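Facilities Service Desk
Joltdale Learning Center
Ticket 328: Glare and shadow on white table, Activity Room 6
Category: Furniture and lighting
Priority: Normal
Status: Pending requester confirmation

1. Reported problem

The requester states that the white table in Activity Room 6 is difficult to use for block exercises during the afternoon session. Light reflects from the middle of the tabletop, and participants seated on the window side have asked to change places. The requester asks whether the top can be refinished or whether the table should be replaced.

2. Initial response

The service desk asked the requester to confirm the table model, the position of the table relative to the window, and the cleaning product in use. The table was identified as a Rirnell activity table, asset tag 182. The product in use was a general-purpose spray polish from the supply closet.

The glare lies across the center of the white surface, with a broad, soft gray shadow along the right side. The blue cube at the upper left remains easy to distinguish from the table.

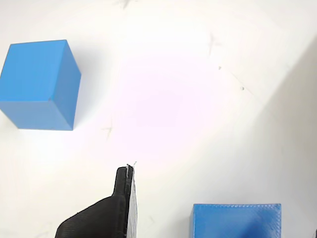 3. Actions taken

3.1 The tabletop was washed with mild soap and water and dried with a soft cloth. The reflection was reduced slightly. Use of spray polish on this table has been discontinued.

3.2 The ceiling fixture nearest the table was switched off for one session. The requester reported no meaningful change.

3.3 The window blind was lowered fully. The requester reported that the reflection was no longer troublesome, but that the room was too dark for reading.

3.4 The table was turned a quarter turn and moved away from the window, with the blind at half height. The requester described this arrangement as acceptable.

4. Assessment

The tabletop does not require refinishing. Replacement under the Tierney furniture agreement is not approved at this time. A matte table cover has been requested from stores under line item 7.

5. Open items

Stores to confirm delivery of the cover. Requester to report on the new table position after the next afternoon session. Cleaning staff to be advised of the change in product.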